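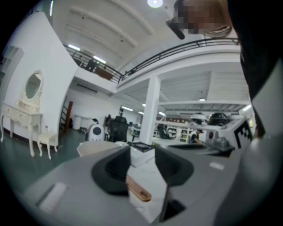 Re: Relter export drops the second date in 264 fields

Friday, 17:05
Posted by Rami Bataineh

Khalil Daher wrote:

> We are moving the Fakhoury collection out of Relter and into Nunon before
> the old server is retired in January. The export gives 3,938 records, and
> that matches the count on the Relter side. After the load, a fair number of
> records show only a publication date where the original had both a
> publication date and a copyright date. I have looked at the MARC file in a
> text editor and both 264 fields seem to be there. Nunon shows the first and
> not the second.
>
> Is this a known problem with the Nunon loader, or is it in the file? I would
> like to avoid editing these by hand. I also see question marks in place of
> some Arabic names but I assume that is a separate matter.
>
> Khalil

Khalil,

Both problems are in the file, and I think they have the same source. We went through the same move last year with a smaller set.

Taking the dates first. Relter writes the copyright date as a second 264 with second indicator 4, as it should. The trouble is in the directory at the head of each record. Relter computes field lengths in characters. The Nunon loader reads them in bytes, and for a record coded as UTF-8 that is the correct reading. As long as a record holds only plain ASCII the two numbers agree and nothing goes wrong. The copyright sign takes two bytes, so the first field that contains one makes every later offset in that record wrong by one. A single Arabic name in a 245 will put the offsets out by far more than that.

You don't see the damage in a text editor because an editor ignores the directory and shows you the data straight through. The loader trusts the directory. When it lands in the middle of a field and fails to find a field terminator where it expects one, it discards the field and goes on to the next entry. It logs this only at debug level. Set the log level in the load profile before you run again, or you will have no list of which records were affected.

Check leader position 09 as well. In our export it was blank, meaning MARC-8, although the data was UTF-8. That would account for your question marks. The loader attempts a MARC-8 conversion on bytes that are already Unicode and substitutes a question mark for whatever it can't map. Some of the Latin diacritics come through this looking plausible and wrong, so don't rely on searching for question marks to find the bad records.

What worked for us:

1. Export again from Relter with the "legacy leader" box cleared. It is on the second tab of the export dialog and is checked by default. This fixes position 09 and does nothing for the lengths.

2. Convert the file to MARCXML with a tool that can be told to ignore the directory and split on terminators. Most of the common MARC libraries have a permissive or lenient mode for this. Strict mode will stop at the first bad record.

3. Run your normal validation on the XML. Ours turned up 17 records with an unescaped control character inside a 505, pasted in from a vendor's table of contents years ago. Those had to be cleaned by hand.

4. Convert back to binary MARC, or load the XML directly if your version of Nunon accepts it. Ours accepts it but is slow, and it ignores the overlay profile, so we converted back.

5. Load a sample of 200 into the test instance. Choose records with Arabic or accented data in the 245 and 505. A sample taken from the top of the file is likely to be whatever was cataloged first, and in our case that was all English monographs with no copyright sign anywhere.

Two further points on the sample. Compare field counts per record between the XML and what Nunon exports again after loading. Comparing record counts told us nothing, and you have already seen that yours match. Also look at the 880 fields by eye. The linking subfield 6 survived for us, but the right-to-left orientation code at the end of it was stripped in a few records and the display order came out reversed.

Don't try to repair this with a global edit inside Nunon after the load. The discarded fields are not hidden, they are gone from the database copy, and you would be working from your own guess about which titles had a second date. Purge the load by batch number and start over. If anyone has attached items or orders to the new records in the meantime, export those links first, with the old control number in the file, because Nunon assigns new record numbers on the second load. The Relter control number belongs in 035 with its prefix. If you left it in 001 only, it will be overwritten.

Nantana Saengthong posted a script to this list that compares field counts between two files and prints the control numbers that differ. It expects both files in the same order. Sort on 035 first. I have changed it to tolerate repeated 035s and can send my copy off list.

I haven't tested any of this against authority records. Ours came from a different source and never went through Relter. If you are moving authorities too, I'd be interested to know whether the 4XX fields show the same losses. Headings with variant Arabic forms ought to be the worst case.

Rami Bataineh
Systems and Metadata
Irurton Library

Recent threads on this list

Overlay profiles and protected fields in Nunon (Ibrahim Bashir)
Field count comparison script, revised (Nantana Saengthong)
Subfield 6 and orientation codes in 880 (Somkiat Chaimongkol)
Local 9XX fields: keep or drop?

Contact the list owner | Copyright remains with the individual posters | Back to top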